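Plilanport grocery co-op brings back the baking aisle

5/13/19

If you've walked into the Plilanport Co-op any time since last August, you know the sad stretch of shelf between the canned soup and the pet food where the baking stuff used to be. Well, it's back! I stopped in this morning before work, meaning to stay five minutes, and came out most of an hour later with two bags and no milk (I went in for milk).

The aisle went away when the co-op's old supplier, Koutsoukos, quit delivering to towns on our side of the river. For a while you could get flour and sugar up by the registers and that was it. If you needed cornstarch or cake pans or birthday candles you drove to Dredel, 90 minutes there and back on a good day, and I did it more often than I'd like to admit.

The new deal is with Trarorden, a wholesaler that started running a truck out here twice a week this spring. Members voted on it at the April meeting and it passed easily, 827 in favor. That's a big turnout for us. I've sat through votes on the parking lot where you could have fit everybody in a minivan.

So what's on the shelves? Four kinds of flour, yeast in jars and in packets, brown sugar that's still soft, pie tins, sprinkles, and a whole section for pudding and gelatin, which made me happier than it probably should. My grandmother put fruit in gelatin for every holiday there was, and I've been wanting to try her lime and pear one again. 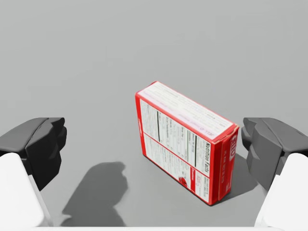
One longtime member told me she'd been having her sister mail her baking powder from out of state, and she was only half kidding when she said the postage cost more than the cake. She'd still like to see bulk bins, she added, like the store had years ago. The co-op says bins are on the list for later but they need new scales first, and the shelving alone already ran $2785.

Prices look okay to me. Flour is a little higher than in Dredel, yeast is a little lower, and once you figure in gas I'm calling it a win. The aisle is open to everyone, and members get their usual discount at the register.

The Trarorden truck comes Mondays and Thursdays, so mornings after that are your best bet for a full shelf. There's a request sheet on a clipboard by the customer service desk too. I put down almond extract, and somebody had already written it twice.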